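The Table Comes First

By Noeline Lockyer
11/25/18

Shalini Prajapati will talk to you about tables for as long as you let her, and I let her for most of an afternoon in Hindport, with the coffee going cold and the rain coming down outside. She grew up doing her homework on dark, heavy oak that her mother polished every week, and she swore she'd have something pale when she had a house of her own. It took her until she was 54.

"I wanted to see the grain," she told me. "I didn't want a shine that gets between you and the wood." 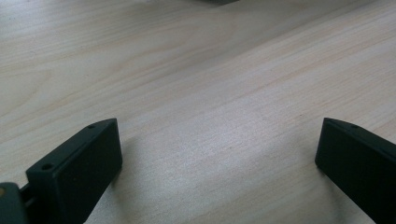 She looks after it with a soft cloth, a little mild soap and not much else, wiping along the lines and never across them – a habit she picked up from Krum Mladenović, who has been refinishing furniture in town since before I moved here. He's against sprays of any kind. He's also against placemats, though Shalini overrules him on that when her grandchildren come, all 3 of them, usually with felt-tip pens.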